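Support > Arm cells > Procedures > Ticket 1182
Last updated: June

Subject: "Success" rule for ring placement
Opened by: Ebbe Nordin

The Zerwood checklist passes a trial once the cube is in the ring. It never defines "in". I logged 36 trials and wouldn't defend 7 of them.

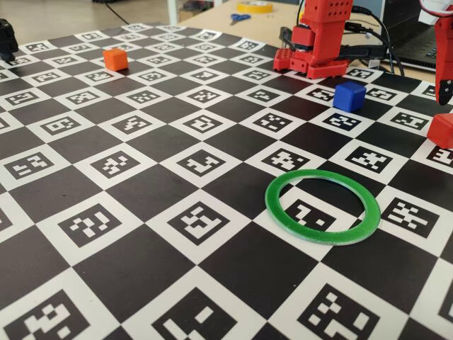
Marites Magbanua replied that the start state matters more, and I half agree. Her draft says ring empty, cubes clear of it, nothing else on the mat. Fine, but the tape and scissors on the table behind it aren't covered, and I doubt anyone reads past line 3.

Proposed wording, still unapproved: cube wholly inside the rim, gripper withdrawn. Touching cubes allowed.

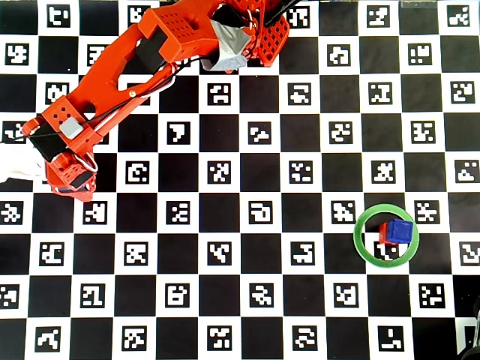 Status

Open. Kumiko Honda wants a second scorer. I'm not convinced two people guessing beats one.

Related tickets
- Marker check before calibration
- Gripper withdrawal distance
- Grokska log export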